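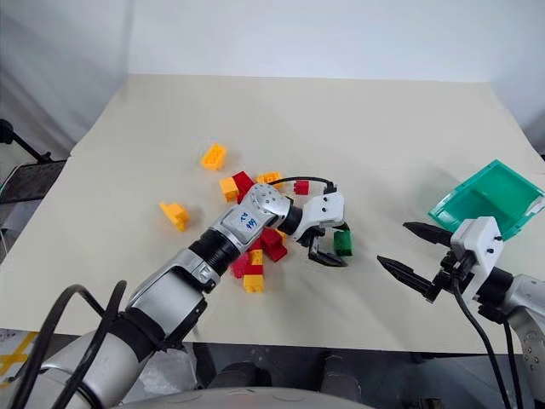 Heinonen has confirmed that the next Pavirex will be engineered at its own performance division, Divex, and that the current car will leave production in November. The announcement was published on 17th February and ran to four paragraphs. I have owned two examples of the outgoing model, and I wish to set down my view of the decision while the details are still limited.

Until now, Divex has been brought in late. It received a finished road car, fitted stiffer springs and a louder exhaust, and returned it to the dealer network at a higher price. Under the new arrangement the division will be responsible for the platform, the steering and the rear suspension from the first drawings onward. The standard car and the performance version will share all three.

The company has released two figures. Curb weight is given as 1,829 kilograms, which is 48 kilograms below the present car. Output for the entry model is given as 326 horsepower. No figure has been supplied for the Divex version, and the statement does not say whether a manual transmission will be offered. I would regard its omission as a serious loss, although I accept that few buyers would order one.

My principal reservation concerns the ride. The present Pavirex is valued by its owners for long-distance comfort. My own car has covered the mountain road to Rirar many times, a journey of 217 miles each way, and I have never arrived tired. The surface beyond the reservoir is poor, and the Divex version I was lent for one weekend was unpleasant on it. Should the new standard car adopt that character, a number of existing customers will look elsewhere.

The folding metal roof is to be replaced by fabric. I support this change. The metal roof takes up most of the trunk when lowered, and the seals on my first car required replacement twice under warranty.

Prices have not been announced. Dealers will accept expressions of interest without a deposit, and I have submitted mine. I intend to keep the present car until I have driven its replacement on the Rirar road.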